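Galtness Help > Student Robotics > Simulation and Sim-to-Real

Wrist camera view is rotated in sim, policy learns nothing useful from it

Asked in December · 193 views · 2 answers · tags: simulation, wrist-camera, extrinsics, student-project

Our project for the automation class is a pick-and-place task in simulation. The arm has a parallel-jaw gripper, one fixed camera over the table and one camera on the wrist. We use the Bawa wrapper on top of the course simulator. The room model is the one handed out with the assignment.

We have collected 2,000 scripted demonstrations. The policy trained on the fixed camera alone is acceptable. When we add the wrist camera it gets worse, and in several rollouts the arm drifts sideways before closing.

Looking through the wrist images, the walls and the window are never upright. We assumed this was normal because the camera moves with the hand, but one teammate thinks the mount transform is wrong. Relevant part of our config:

parent: hand_link
pos: 0.05 0.0 0.04
quat: 0.966 0.0 0.0 0.259
fov: 75

Questions:

1. Is a tilted background by itself a sign of a bad camera pose?
2. If the pose is wrong, do we have to collect everything again?
3. Should we rotate the images in preprocessing so that the horizon is level?

Edit: image size is the same for both cameras, and the joint logs were saved for every episode.

Answer 1 (accepted) – score 10

1. No. The room is the wrong reference. A wrist camera is fixed to the hand, so the only things that must stay put in the image are the fingers and the gripper housing. The background takes whatever angle the hand and the mount give it.

What you check is the gripper. Take the first image of any episode and one from the middle, with the jaws commanded to the same opening. The fingers should land on the same pixels in both. If they do, the camera is rigidly attached and the parent link is right. If they move, you have attached the camera to the wrong link, usually the forearm.

Then check the roll. Your quaternion, read as w x y z, is a 30 degree rotation about z. Read as x y z w it is something else entirely, a rotation of about 150 degrees about x. Find out which order the wrapper expects before you touch anything. Bawa changed this between releases and the course notes may be older than your install. Mixed order is the most common error I see in student configs.

For comparison, one from our Plultholm club runs, where the mount is known to be good: 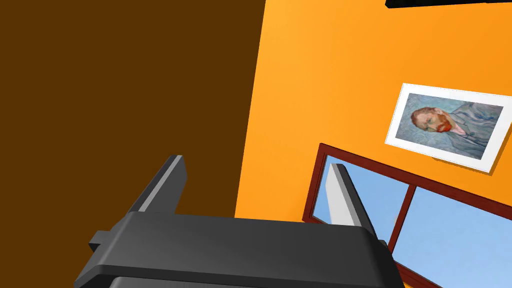 Posted by Yayra Amoah
Plultholm Robotics Club – simulation group

The hand is turned and the jaws are open with nothing between them. The window and the portrait on the orange wall both lean over with the rest of the room, and I would not correct any of it. That lean is information about the hand's orientation.

2. Not if you kept the joint logs. Fix the transform, replay the joint positions and re-render the wrist camera only. Our set was 2,741 episodes and the replay ran unattended overnight. Turn physics off and set the states directly, otherwise contacts will diverge from the recording. You need the object poses as well as the joints. If those were not logged, you can restore them from the episode seed, provided the reset is deterministic.

3. No. Leveling each image makes the fingers rotate from one step to the next, and you lose the one fixed reference the view has. A single constant rotation applied to every image is harmless, but it is better done in the mount.

Answer 2 – score 1

had the same thing with the Amulex arm last year. we turned the random rotation augmentation off for the wrist cam and it got a lot better, never looked at the quaternion. also 75 fov seems wide, try 60?

Comments on Answer 1

Asker: It was the order. The wrapper wants x y z w. Fingers were on the same pixels in every image, so the parent link was fine. Replay is running now. Object poses were in the log under a different key.

Yayra Amoah: Good. Compare one replayed fixed-camera image with the original before training – if the two differ, the restored state is off.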